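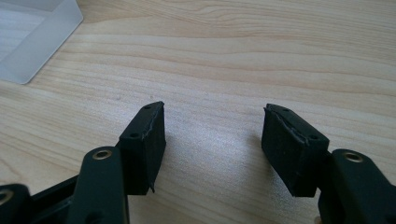

The table.

26/08/2021

OK so quick one tonight, I have to be up early and the soldering iron is still cooling. The Lallatden branch has a working signal. One. After most of the summer. But it works and it goes red when it's supposed to go red so I'm calling it a win.

For anybody new, Lallatden is my N scale shelf layout, end of the line station, two platform tracks and a freight siding that's too short for anything useful. Bukgate is the other end, still bare plywood and a lot of pencil marks. The idea was always to have proper block detection between the two so I can run a train out of Lallatden, have it show occupied, and not send the railcar into the back of it. Which I have done. Twice. The coupler never recovered.

So. Detection. I went round and round on this. Optical sensors between the ties look great on other peoples layouts but I run this thing in a room with a big window and the afternoon sun just kills them. Everything reads clear at breakfast, everything reads occupied by four. I tried shading them, tried angling them, tried a little hood made from a drinking straw. No.

Current sensing then. The boards are from Clodura, the plain four block ones, no screen, no app, just screw terminals and a row of lights. You run the feed for each block through the board and it sees when something is drawing power. Locos are easy. Cars draw nothing, so you need resistor wheelsets if you want the tail of the train to count, and I do want that, because the tail of the train is the part I keep hitting.

Resistor wheelsets are a pain in N. I'll say it. Tiny surface mount resistor glued across the insulated side of the axle, then conductive paint from each end to wheel and axle. I did 13 of them. First batch I used too much glue and it got under the resistor ends, so no contact, had to scrape them all off. Second batch I painted before the glue had set. Third batch fine. Test every one with a meter before it goes back in the truck, and then test it agian after, the paint cracks if you flex the axle getting it in.

One per car is enough on short cars. I put them on the last axle, and on the caboose I did both ends because it gets turned around a lot.

Wiring. Gaps in one rail only, the same rail all the way round, and write down which one. I did not write down which one. Cut a gap in the wrong rail just past the Lallatden yard throat and spent a whole evening wondering why block 2 and block 3 both lit up together. Filled it with solder, filed it, you can't see it unless you know. Then cut the right one. Glue a sliver of styrene in each gap or it closes up when the room gets warm, mine did.

Then the false triggers. Block 1 kept showing occupied with nothing on it at all. Took the loco off, took the cars off, cleaned the rails, still on. Asked on the forum and Baoshan Shi wrote back asking how long my feeders were and if I'd bundled them. Yes, very long, and yes, bundled, zip tied nice and tight together all along the back of the shelf because I thought it looked tidy. He said pull them apart, and move the board closer to the track. Cut the zip ties, moved the board under block 1, and it cleared right up. Thank you Baoshan, you saved me from buying a second board.

The signal itself is a two aspect searchlight, kit built, little brass mast. I broke the ladder. There's a spare ladder in the kit, broke that too. So it has no ladder and the Lallatden maintainer will have to bring his own. Painted the mast silver and the head black, one thin coat each, and dropped the brightness way down with a bigger resistor. Straight out of the packet it lit up the ceiling.

Still to do:
Signal at the Bukgate end
Track at the Bukgate end, come to think of it
Weathering on 3234, which is way too shiny next to everything else
Fix the turnout motor that buzzes
Label the wires (ha)

3234 is the new railcar by the way, got it secondhand with a split gear. Replaced the gear, runs nice and slow now, a little noisy in reverse. Will do a separate post on that, I took notes for once.

Also somebody asked in the comments about the backdrop. Hallgrímsson is the name on the warehouse flat behind the siding, it's a made up fish company, I just liked how it looked in big letters. Printed on matte paper and stuck to foam board. The color is off on the left half where the ink ran low and I keep meaning to redo it.

Next running night is some time in October, hopefully with both ends signaled. Need to order more wheelsets before then. Pack of 20 this time.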